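Re: [gripper-users] Firko finger kit, worth it?

Been playing with the Firko trial this week, wood block and all.

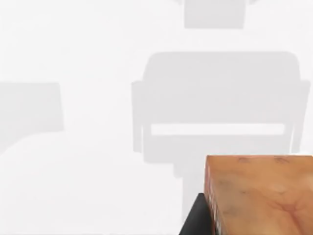

Does the kit come with its own simulator?
You get a Plevatex license in the box, good for one seat.

On Tuesday a list member wrote:
> Is anybody using the Firko fingers? Stiltudska
> wants 398 for the pair and I'm on the fence.

I paid the same, plus shipping (ouch!). I've run over 500 sim grasps and I'm pretty happy, though the manual is a mess – skip to chapter 4. Haven't tried the Sarantis ones, so if you have, please post!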